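Dunden is a board game for two to five players, designed by Nouhaila El Sherbiny and published by Trevotico. Each player runs a family of ferry keepers on the river Salameh and tries to earn the trust of the villages along its banks, mostly by carrying grain, letters and the odd wedding party from one landing to the next.

A full game lasts 24 rounds, and the box holds 145 cards, which are dealt out slowly enough that even a newcomer has time to settle in. On a turn, a player may move a boat, mend a landing or hire a hand – and the hired hands, drawn with great charm by Joelle Farah, are what most people remember fondly. 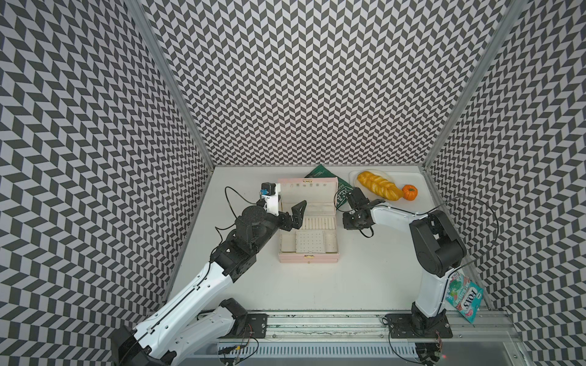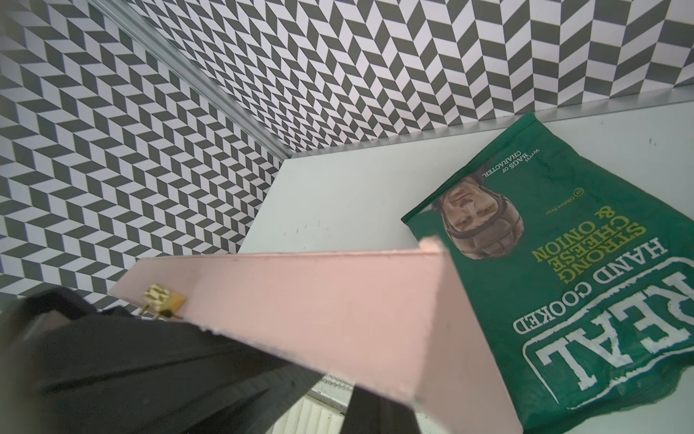
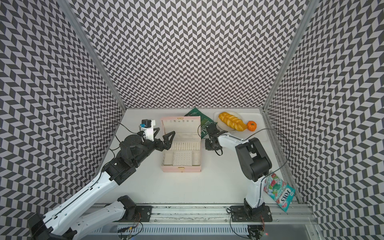
White tabletop with chevron-patterned walls, three views

The river floods every February in game time, and any boat left out in midstream loses its cargo. Players who have kept on good terms with their neighbors can shelter at another family's landing, so a little kindness early on often pays its way later.

The first printing ran to 3000 copies. A small expansion by Elie Daher, Nolix, adds a lighthouse and a rather grumpy toll collector.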